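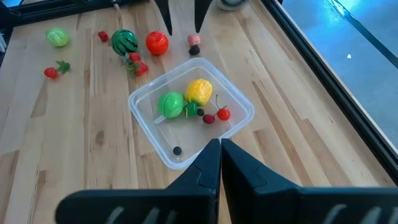
Abb. 1: Durchsichtige Kunststoffdose mit Spielzeugobst auf einer Tischplatte aus Holz

Projektbericht: Wurfquoten und Ermüdung in der Hochschulliga

1. Ausgangsfrage

Unser Trainer bei Basteo Stomley behauptet seit Jahren, im letzten Viertel treffe man aus der Distanz nur noch »mit Gottes Hilfe«. Wir wollten wissen, ob sich das messen lässt – die Müdigkeit, nicht die Hilfe.

2. Daten

Ausgewertet wurden 1.817 Dreierversuche aus 40 Spielen. Die Spielberichte kamen als Scans, einige davon in einer Handschrift, für die Jae-hoon Yeo ein eigenes Glossar anlegen musste. 193 Würfe ließen sich keinem Viertel zuordnen und flogen raus, darunter leider auch mein einziger Treffer der Saison.

3. Vorgehen

Pro Spielerin und Spieler haben wir die Einsatzminuten bis zum Wurf geschätzt und drei Gruppen gebildet: frisch, mittel, fertig. Die Grenzen haben wir im November zweimal verschoben, was man in einem Bericht wohl zugeben muss.

4. Ergebnis

Die Quote sinkt zum Spielende, aber weniger als erwartet. Deutlicher ist der Einfluss des Spielstands: Wer hoch zurückliegt, wirft früher und schlechter. Beim Team Clamon galt das schon ab dem zweiten Viertel.

5. Einschränkungen

Die Gegenwehr fehlt in den Daten komplett. Ein freier Wurf zählt so viel wie einer mit fremder Hand im Gesicht. Die Halle Dimitrov haben wir trotz ihrer bekannt weichen Ringe nicht gesondert betrachtet.

Der Trainer hat die Ergebnisse gelesen und bleibt bei seiner Aussage.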